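**prasanna_w**, 24 February 2022

Hello all, and sorry in advance for the length. We're running table-clearing trials in simulation for the two-armed machine, using the Rellon planner, and the left gripper keeps closing before it has reached anything. Out of 84 runs it did so in 60, always on the left. The log says "grasp confirmed" every time, bless it, and off it goes to put nothing away very carefully.

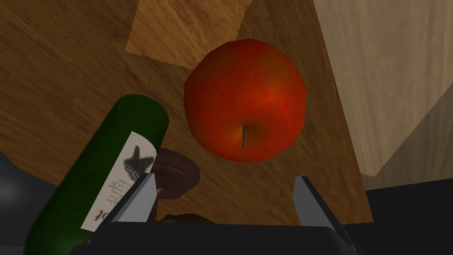
Wrist views are what I've been going through all morning, with a large pot of tea. My first thought was the collision shapes, and I'm still rather fond of it. The apple is in the gap between the two fingers with the green bottle lying close by on the left, and if that bottle's shape were a bit too fat the planner might think it had touched something. Does that sound daft?

**Flastau**

Not daft at all, but I don't think it's that. We had the same thing in October and it was the force threshold. Things I'd try, in this order:

- Put the contact threshold back to its default and run it again with the table laid just as it is.

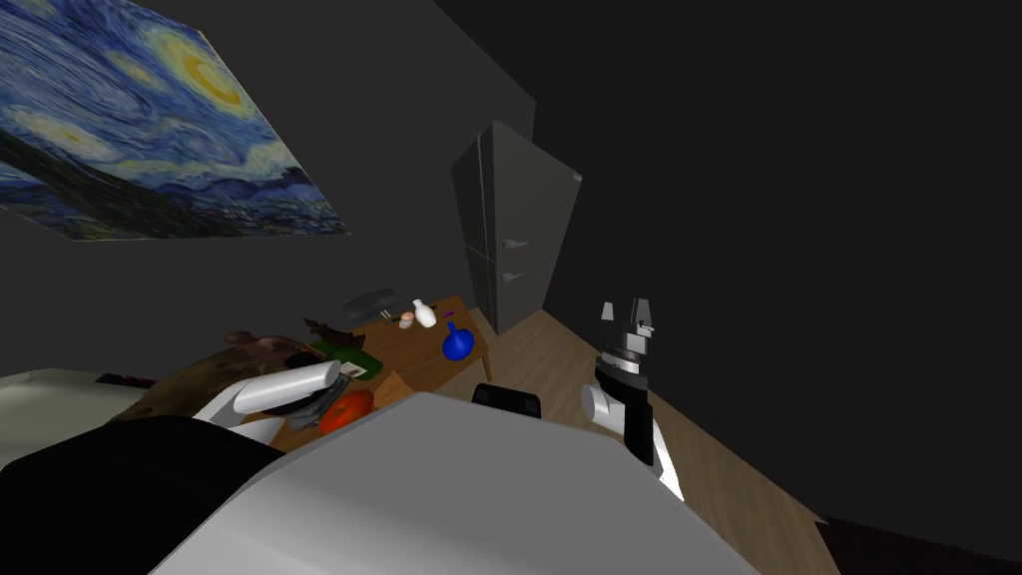 - Swap the left and right gripper settings files. If the fault moves to the right arm, you've found it.
- Slow the approach to 50 per cent and watch the finger gap in the log.
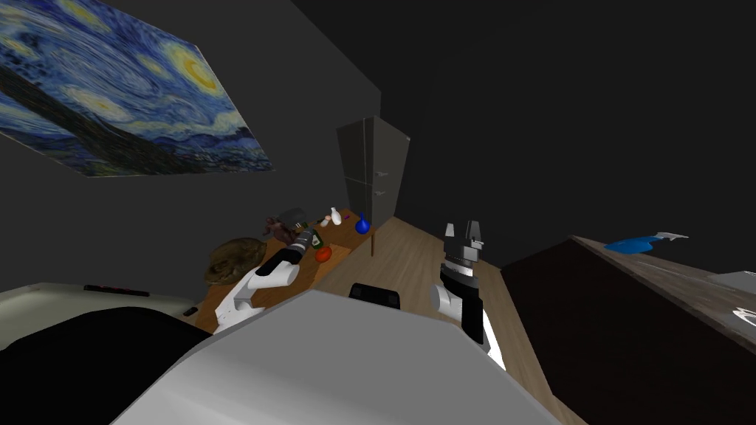 - Only after all that, start fiddling with collision shapes. It's a horrible job and you'll want biscuits.

**yichen_lu**

I disagree with Flastau on the order, I'm afraid (hello, by the way, lovely to see you back!). A false "grasp confirmed" is a safety matter, and I'd stop everything until the check is fixed. If this goes on to the real arm, it'll swing away believing it has hold of a glass bottle.

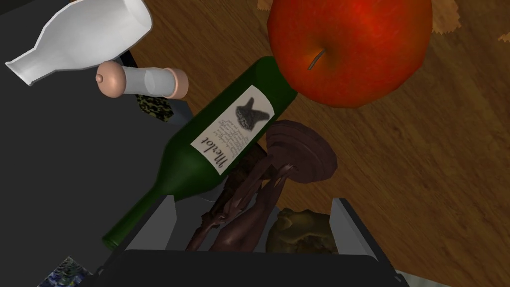 The Reltness build has a second check that compares finger gap with object width, and it's switched off unless you ask for it. I'd turn that on before touching the threshold, otherwise you're just hiding the fault.

**Flastau**

It's a simulation, Yichen! Nothing is going to get smashed. Let Prasanna find the cause first.

**yichen_lu**

Yes, and the same settings file gets copied across on the day, doesn't it? I've done it myself.

**prasanna_w**

You're both very kind. I swapped the files over lunch and the fault did move to the right arm, so Flastau gets that one. The left file had 2,000 in a field where the right one was blank. I've no idea who typed it (could well have been me). Second check going on this afternoon as well, Yichen, and nothing gets copied to the real arm before then.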